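제목: 이사 가는 집 유선랜 방마다 깔아야 할까요 (62제곱미터)

글쓴이: 감자밭둘째
5월에 Zuvivville 쪽으로 이사합니다. 전용 62제곱미터, 방 세 개짜리 구축이고 세대 단자함이 현관 신발장 안에 있습니다. 거실하고 안방에는 벽면 랜 포트가 있는데 작은방 두 개에는 없어요. 전화선 포트만 있습니다.

작은방 하나를 작업방으로 쓸 예정이라 거기는 유선이 있었으면 합니다. 집에서 화상회의를 많이 하고 큰 파일도 자주 올립니다. 지금 집에서는 무선으로 쓰는데 저녁 9시쯤 되면 회의가 한 번씩 끊깁니다.

생각해 본 방법은 이렇습니다.
1) 도배 전에 업체 불러서 작은방까지 배선
2) 거실에서 몰딩 타고 노출 배선
3) 그냥 메시 공유기 두 대

업체 한 곳에 물어보니 배관이 막혀 있으면 당일에 추가 비용이 나온다고 합니다. 얼마인지는 와서 봐야 안다고 하고요. 전세라 집주인 허락도 받아야 합니다. 비슷한 평수에서 해 보신 분들 의견 부탁드립니다.

──────
댓글 1 문틈바람
전세면 3번이요. 남의 집 벽에 돈 쓰지 마세요. 저는 Ferri 메시 두 대로 쓰는데 회의 끊긴 적 없습니다.

댓글 2 늦은점심
작업방이면 무조건 유선입니다. 메시도 결국 중간 구간이 무선이면 저녁에 똑같이 느려져요. 윗집 아랫집 옆집 전부 같은 채널 쓰는 시간입니다.

 └ 문틈바람
 그건 채널 안 바꿔서 그런 거고요. 5GHz로 고정하면 그 평수에서는 차이 모릅니다.

 └ 늦은점심
 벽 두 개 지나면 압니다. 저희 집도 비슷한 평수인데 끝방은 속도가 반토막이었어요.

댓글 3 콘센트부족
전화선 포트 먼저 뜯어 보세요. 커버 열면 안에 들어온 선이 랜케이블인 집이 꽤 있습니다. 네 쌍짜리 UTP가 들어와 있으면 단자만 바꾸면 됩니다. 모듈 두 개 값이면 끝나요. 네 줄짜리 전화선이면 포기하시고요.

 └ 감자밭둘째
 이건 몰랐네요. 잔금 치르기 전에 한 번 더 집 보러 가는데 그때 열어 봐도 되는지 물어보겠습니다.

댓글 4 Jawad Abbasi
한국 온 지 오래됐지만 단자함이 신발장 안에 있는 건 아직도 적응이 안 됩니다. 습하고 먼지 많고 공유기 넣으면 신호도 안 나옵니다. 단자함에는 스위치만 두고 공유기는 거실로 빼세요. 저는 거실 포트에서 나온 선을 바닥에 늘어놓고 한참 썼습니다. 문 닫을 때마다 눌려서 결국 선을 두 번 갈았고, 그다음에 납작한 랜선으로 바꿨는데 그것도 문지방에서 꺾였습니다. 노출로 하실 거면 문 아래 말고 문틀 위로 돌리세요. 선은 더 들어가지만 그쪽이 오래 갑니다.

댓글 5 단칸방거북
노출 배선에 한 표. 벽 안에 넣으면 나중에 선 불량 나도 못 바꿉니다. 길이 재실 때는 실제 동선대로 재고 2미터는 더 잡으세요. 저는 딱 맞게 샀다가 책상 위치 바꾸고 다시 샀습니다. 남는 선은 크게 한두 바퀴로 감아 두면 되고 작게 여러 번 접어 묶는 건 피하시고요.

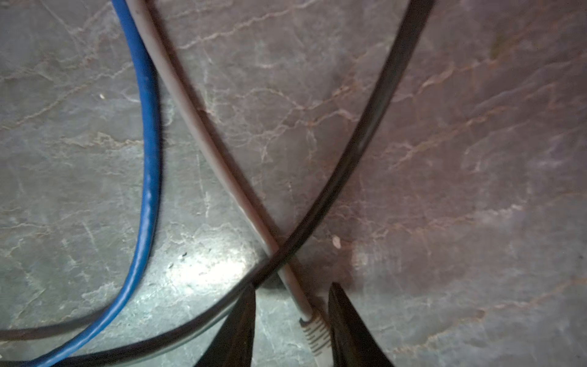
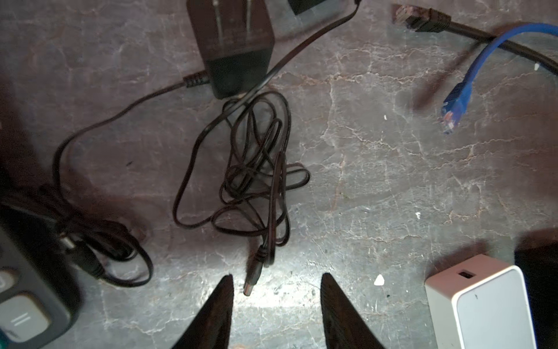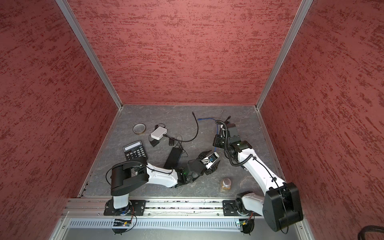
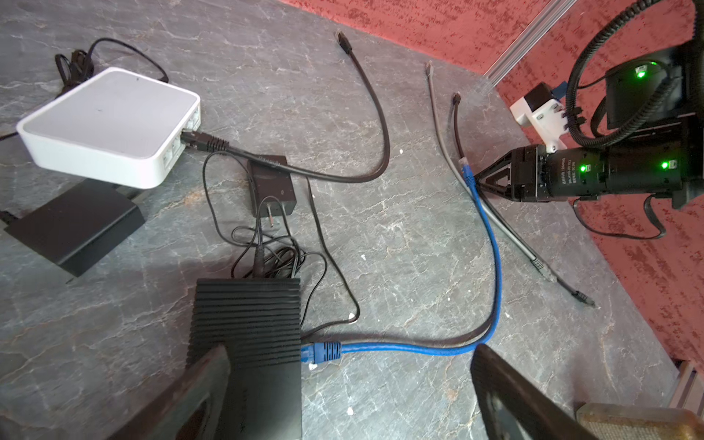 네 장 다 같은 곳. 흰 공유기랑 검은 랜선은 마지막 사진.

어댑터는 전원선에 이름표 붙여 두세요. 공유기, 모뎀, 스위치 것이 다 검은색이면 나중에 구분이 안 됩니다. 전압 다른 걸 꽂으면 기기 나갑니다.

 └ 콘센트부족
 이름표는 찬성. 마스킹테이프는 몇 달 지나면 떨어지니 케이블용 라벨로 하세요.

 └ 늦은점심
 노출은 반대합니다. 몰딩 붙였다가 나갈 때 도배지 같이 뜯어져서 원상복구로 싸운 사람 여럿 봤습니다. 차라리 배관 확인부터 하는 게 순서예요.

 └ 단칸방거북
 몰딩을 도배지에 붙이니까 그렇죠. 걸레받이 위쪽에 붙이면 도배지랑 상관없습니다.

 └ 늦은점심
 걸레받이도 시트지면 뜯어집니다.

댓글 6 끝방세입자
Vorkside에서 13층 살 때 업체 불러서 했습니다. 거실 단자에서 작은방까지 배관이 뚫려 있어서 금방 끝났어요. 옆 동 14층은 같은 구조인데 중간이 막혀서 못 했다고 하더군요. 집마다 다릅니다. 같은 단지 후기 믿고 견적 내지 마세요.

댓글 7 문틈바람
다들 유선 유선 하시는데 글쓴분은 원인부터 찾아야 하는 거 아닌가요. 9시에만 끊기면 회선 문제일 수도 있습니다. 노트북을 모뎀에 직접 물려서 그 시간에 측정해 보세요. 직결에서도 느리면 배선 백날 해도 똑같습니다. 통신사에 얘기할 일이에요.

 └ 늦은점심
 이건 동의합니다. 측정은 하고 결정하는 게 맞아요.

 └ 감자밭둘째
 지금 집은 어차피 나가는데 측정이 의미가 있을까요?

 └ 문틈바람
 같은 통신사로 이전 설치할 거면 의미 있습니다. 노트북이나 공유기 문제면 그대로 들고 가는 거니까요.

댓글 8 감자밭둘째
어제 밤에 재 봤습니다. 모뎀 직결은 저녁에도 안 떨어집니다. 공유기 무선으로 잡으면 작은방에서 많이 떨어지고요. 그러니까 무선 쪽 문제가 맞는 것 같습니다. 공유기가 Mimo 구형인데 산 지 오래됐습니다.

 └ 콘센트부족
 그럼 공유기부터 바꾸고 전화 포트 열어 보는 걸로. 랜케이블이면 그날로 해결이고 아니면 거실에서 노출.

 └ 문틈바람
 공유기 바꾸면 유선 필요 없어질 겁니다.

 └ 늦은점심
 글쎄요.

댓글 9 Raffaele Costa
집주인 허락은 문자로 받아 두세요. 말로만 하면 나중에 기억이 다릅니다. 저는 벽 포트 교체하면서 전후 사진이랑 문자를 보관했는데 나올 때 아무 말 없었습니다. 원래 달려 있던 전화 단자는 버리지 말고 봉투에 넣어서 단자함에 두고 나오면 됩니다.

댓글 10 감자밭둘째
전화 포트 열어 봤습니다. 집주인이 같이 봐 주셨고요. 한 방은 네 쌍짜리가 맞는데 다른 방은 얇은 전화선입니다. 다행히 작업방으로 쓸 쪽이 네 쌍짜리예요. 모듈 주문하려는데 단자함 쪽은 어떤 선이 어느 방 건지 표시가 하나도 없습니다. 이건 어떻게 찾나요?

 └ 콘센트부족
 테스터기 싼 거 하나 사세요. 방 쪽에 한쪽 물리고 단자함에서 하나씩 찍어 보면 됩니다. 찾는 대로 라벨 붙이시고요.

댓글 11 끝방세입자
모듈 찍을 때 양쪽 다 B 배열로 맞추세요. 한쪽만 A로 하면 다시 찍어야 합니다.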